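Course Materials > Work and Technology > Unit 7
Search this site Enter keywords Go
Last updated: 12/07/2022

Unit 7: Automation in the Workplace Kitchen

7.1 Purpose of the unit

This unit considers what happens to kitchen jobs when part of the handling work is given to a robot arm. Students should read it together with the Melturby case, which concerns a staff canteen serving 3300 meals a week. The reading is to be completed before the March seminar.

7.2 Tasks and jobs

A job is made up of many tasks, and automation seldom reaches all of them at once. Picking up a dish, moving it and setting it down are separate tasks. Each makes its own demands on a gripper, and each must be studied before a claim is made about the job as a whole.
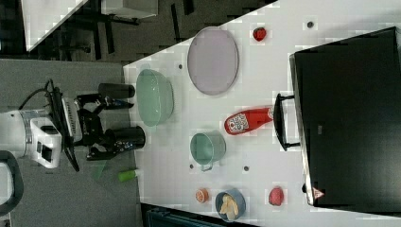

In the Melturby case, the canteen listed the tasks of its kitchen assistants before any equipment was ordered. Staff were asked which tasks they found tiring, which they wished to keep, and which depended on judgment. Checking food for freshness was placed in the last group. Carrying and sorting were placed in the first.

7.3 Changes for staff

The Sturkport canteen followed a different course. Equipment was installed first, and duties were rewritten afterward. Three effects were recorded in the first 5 months:

- Assistants spent less time carrying and more time watching and correcting.
- Items had to be laid out with greater care, and this work did not appear in any job description.
- Newer employees had fewer chances to learn the routine by doing it.

Students should note that the second effect is easily missed. A cup, a plate and a piece of fruit differ in shape and size, and a person adjusts to each without thought. Where a machine takes over, someone must plan for those differences, and that planning is also labor.

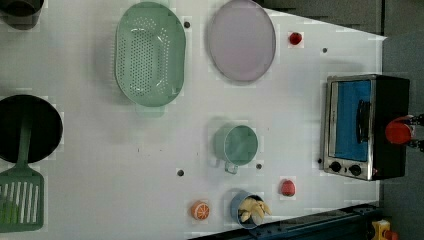 7.4 Preparation for the seminar

Choose one kitchen task and write one page on who performs it now, who would supervise it under automation, and what training that person would need. Refer to either the Melturby or the Sturkport case. Papers are to be handed in at the start of the session.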